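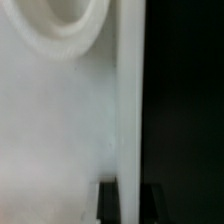
Michalis Margaritis asked at the interim review why we were comparing two grippers at all when the wrist camera would decide the result, and said he would sooner see the camera position fixed first. We took the point, and the order of the work was changed in March. Section 3 covers the camera and Section 4 the grippers.

3. Camera position

The wrist camera has to see the part and the fingertips together. With the printed gripper fitted, white plastic fills the left two-thirds of the view and what lies to the right of the flange is close to black. The layer lines can be made out on the flat face, but the picture is soft, and the bright plastic is slightly washed out. An image like this gives the part detector very little to work on. Two changes were considered: moving the camera outwards on a longer bracket, or locking the exposure so that the white plastic no longer sets it. The bracket was chosen for the trials -- the exposure lock is left as further work.

4. Gripper trials

The Grivar gripper and our own printed one (referred to as Clindby) were run on the same arm with the same controller settings. Each was given 456 picks from the Sollbridge test tray, in blocks of 24. The arm was homed between blocks. A pick counted as failed if the part was dropped before the release point or if the controller timed out at 3,000 ms.

Clindby failed more often on the thin parts, mostly by timeout. On the round parts there was no difference we would defend. Changing the finger pads took 2 minutes on either gripper. The Wikström pads were used throughout, so pad wear has not been separated from gripper wear in these results.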